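Gilport Home Textiles, Customer Help
Ticket: light fluff on black clothes after folding them on the Farlow blanket
Opened by: Nathalie Hawthorne
Opened: Jun 9, 2023
Product: Farlow patterned blanket, double bed size
Status: Solved, customer may reopen

Message from customer

Good morning,

I bought the Farlow blanket from your shop last September, the one with the light background and the red and teal bands. I like it very much and I do not want to return it. My question is about fluff.

I fold all our laundry on the bed, because it is the only flat place in the apartment which is big enough. The blanket lies on the bed all year. When I fold black clothes on it, I find small light fibers on them afterwards. On the jeans and on the colored shirts I don't see it, but on everything black I see it, and mostly on the side which was lying down. It is worst with my work trousers, and with one knitted sweater which seems to collect everything.

In winter we did not have this problem, or I did not notice it. It started when I washed the blanket in spring. I washed it by the label, gentle cycle, cool water, and I dried it on the line on the balcony. I used a normal liquid detergent and no softener.

What I have tried already:

Shaking the blanket out of the window. It helped for one evening.
A sticky roller on the clothes. It works, but I must do it for every piece and I use up the roller very fast.
A sticky roller on the blanket. The sheets of the roller became full quickly and I gave up before I had done one half.
Turning the blanket over. No difference that I could see.

Could you please tell me if this is normal for this blanket, and if it stops by itself? If I should wash it again, I would like to know how, so that I don't make it worse.

Kind regards,
Nathalie Hawthorne

Reply from Customer Help

Dear Nathalie Hawthorne,

Thank you for the clear message. Before we say it is the blanket, we would like to be sure where the fibers come from. With black laundry there are several possible sources: the blanket, the sheet under it, the towels which were in the same wash, and the filter of the machine.

Could you please answer the following?

Are the black clothes washed alone, or together with something light?
Do you use a dryer for them?
What is on the bed under the blanket, and is it new?
Do you find the fibers also on black clothes which did not lie on the bed?
What color are the fibers, if you hold one against a dark surface in good light?

Please do not wash the blanket again yet.

With regards,
Gilport Customer Help

Message from customer

Good evening,

I answer in the same order.

The black clothes are washed with other dark things. Sometimes there is a gray towel in it. I try not to do this but I am not the only person in this home who fills the machine.

We have no dryer. Everything hangs on a rack in the hallway.

Under the blanket is a fitted sheet, light gray. It isn't new, we have had it longer than the blanket. The other bedding I put to the side when I fold, so that I have the middle of the bed free.

I had never looked at clothes which did not go on the bed, so I will test it.

The fibers are white or almost white. I also found a few red ones on the sweater, but really only a few. I did not find gray ones. They are short and curly, shorter than an eyelash.

Black things on the blanket, on the bed where I fold:
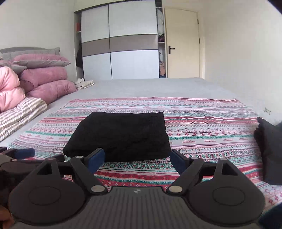
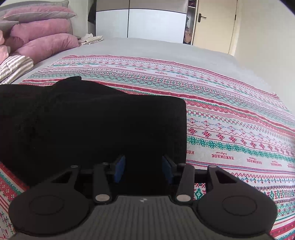
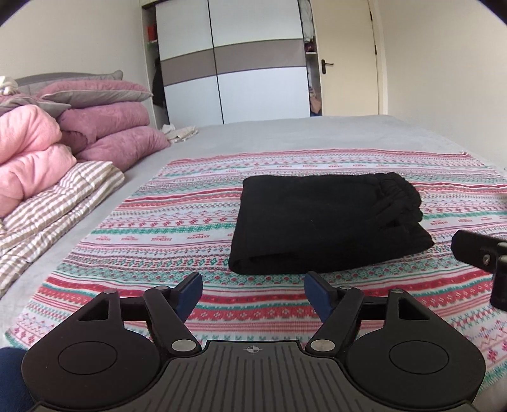

I fold trousers first in half along the leg, then again until it is a rectangle, and I lay the waist to one side. Then I press it flat with the hand and pull it to me over the blanket to make place for the next one. While writing this I see that the pulling is perhaps not so clever. But I have always done it like this, and with our old bedspread there was never fluff. The old one was quite smooth.

I should also say that the clothes sometimes stay on the bed until the evening. If I am called away in the middle of folding, then the pile waits for me, and my daughter likes to sit down beside it or partly on it.

Kind regards,
Nathalie

Reply from Customer Help

Dear Nathalie,

Thank you, this helps. The color of the fibers speaks for the blanket, but a gray towel can also lose fibers which look almost white when they are single. Please make a small comparison with your next dark wash. It costs a little time, but then we know.

Step 1. Wash the dark clothes without any towel. Clean the filter of the machine before.
Step 2. When they are dry, go over one black piece with the sticky roller while it is still on the rack. Keep the used sheet.
Step 3. Fold one black piece on a table. Roll it and keep the sheet.
Step 4. Fold one black piece on the gray sheet, with the blanket moved away. Roll it and keep the sheet.
Step 5. Fold one black piece on the blanket in your usual way, with the pulling. Roll it and keep the sheet.
Step 6. Fold one more on the blanket, but lift it when you move it. Roll it and keep the sheet.

Write on each sheet what it is, they all look the same after five minutes.

With regards,
Gilport Customer Help

Message from customer

Hello,

I have done the test. I used trousers and T-shirts, because I have not enough black trousers which are equal. I hope it does not matter too much.

Rack: almost clean. A few hairs, which are mine.
Table: almost clean, some crumbs. I should have wiped the table.
Gray sheet: a little dust, nothing curly.
Blanket with pulling: a lot of short white fibers, and one red.
Blanket with lifting: white fibers too, but clearly less. I would say less than half, without counting them.

So it is the blanket, and my pulling makes it worse. I was a bit disappointed, since I had hoped it was the towel.

I looked also at the blanket itself by the window. In the middle, where I always fold, the surface is more hairy than at the border. At the part which hangs over the side of the mattress it looks like new.

What can I do now? Is the blanket damaged?

Kind regards,
Nathalie

Reply from Customer Help

Dear Nathalie,

From what you describe, the blanket is not damaged. I asked our colleague at Sawatzky, the workshop which finishes these blankets for us. The answer was that some loose fiber stays in the surface after production. The first wash brings it up, and if the blanket is then dried hanging without moving, it stays on top. Rubbing on one place brings up more. The red fibers come from the bands of the pattern, and a few of them are no reason to worry.

Please do the following.

1. Take the blanket outside and shake it well, two people if possible, one at each end.
2. Brush it with a soft clothes brush, always in one direction, along the bands. Please no hard brush, and no razor for pills.
3. Wash it alone, gentle cycle, cool water, half of your usual detergent. Choose one extra rinse if your machine offers it.
4. Hang it on the line. Shake it when it is half dry, and once more when it is fully dry.
5. Clean the filter of the machine afterwards, before the next dark wash.
6. Repeat everything after 2 or 3 weeks if you still find many fibers.

For the folding, lay a smooth cotton sheet over the middle of the blanket when you have black clothes. An old pillowcase is enough for trousers. And please lift the pieces when you move them.

The sweater is a different case. A knitted surface holds fibers much stronger than trousers do. I would fold it on the table.

With regards,
Gilport Customer Help

Message from customer

Dear Customer Help,

I report about the washing.

Shaking: done on the balcony with my neighbor. We had to stop because the wind was bringing it to the laundry of the people below.
Brushing: it took longer than I expected, the brush was full 3 times. Mostly from the middle part.
Washing: my machine has the extra rinse, but the button is called "allergy". I mention it in case somebody else is searching for it, my machine is a Trakik and the manual doesn't explain it well.
Filter: there was a gray-white pad in it, as thick as a slice of cheese. I had cleaned it before the wash, so all of this was from the blanket.
Drying: shaken two times as you wrote.

The next day I made the roller test again, pulling and lifting. With pulling I had some fibers, but I could see the paper between them. With lifting I had very few.

I have now an old white pillowcase in the drawer beside the bed. I forget it on some days. On the days when I remember, the trousers are fine to wear directly.

One more question. Can I put the blanket in the dryer of my sister, on the cold program, only to get the fluff out? The label has the dryer sign with a cross over it, but cold air is maybe something else?

Kind regards,
Nathalie

Reply from Customer Help

Dear Nathalie,

Please do not use the dryer, also not on cold. The tumbling rubs the whole surface and you would have in every corner what you have now in the middle. Shaking on the line is slower but safe.

Your result after one wash is good. I would do the second wash as planned and then return to your normal rhythm. I have passed on your remark about the first wash, and we will ask Sawatzky if a line about shaking can be added to the care leaflet.

I set the ticket to solved. If you answer to this message, it opens again automatically.

With regards,
Gilport Customer Help

Message from customer

Thank you, I leave the dryer then. The second wash is done now and the filter had only a thin layer. Black trousers are okay on the blanket also without the pillowcase, if I lift them. The sweater I fold on the table.

Nathalie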